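Hi all,

Thanks for the kind words after the Clegg loop. My legs are still complaining, but what a morning! Csaba, I'm answering your message down below, and tidying up a couple of other things while I'm at it.

Csaba Borbély wrote:
> Are we still meeting at the Romach car park on 21st April, or has it moved? I can bring two riders if someone has a spare bottle cage. Also, is the long route really 772 meters of climbing? My computer gave me a good deal more last November.

Yes, still Romach, and yes please to both riders (I have a cage you can keep). As for the climbing, I took 772 from the Ceralmont route sheet, and I'd trust that over any of our handlebar gadgets – mine once had me riding through a lake.

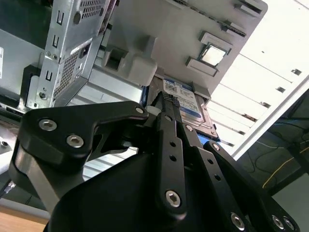
## Which group to ride with

The short group does 15 miles at a chatting pace and waits at the top of every hill. The long group does 36, with 2 stops, and it does get strung out after the second one, so please carry your own tube and something to eat. If you're torn, start short. You can always tag on a few extra miles afterward with whoever still feels fresh.
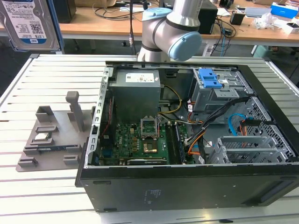 **Herkoleo Cycling Club – Road Section**

One more thing before I let you go. I still have a pair of gray arm warmers left behind at the café, size medium, washed and folded. Write to me off-list if they're yours and I'll bring them along to Romach.

Ride safe, everyone, and see you there!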